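Whitfield brings cups and serving tray together in one set

DULLBRIDGE, July 6, 2023 – Whitfield, a supplier of tableware for cafés and guest houses, announces today its new serving set Surivow.
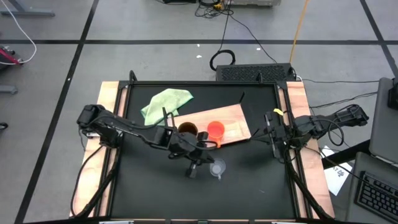 PRODUCT NEWS | TABLEWARE

The orange-red cup is joined by a brown one and a clear one, all with handle. The tray is of light wood and has a black handle at each end.
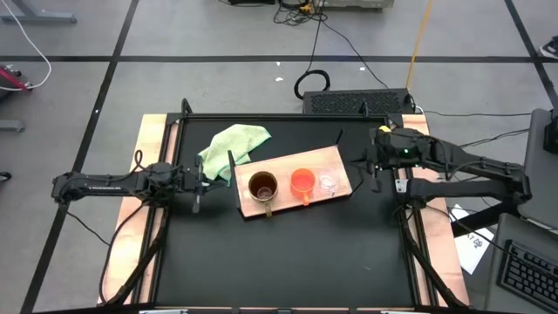 “Our customers asked for colours which are easy to tell apart,” says Filipa Lobo of Whitfield. The set will be sold from August in 20 shops, first in Tollgate.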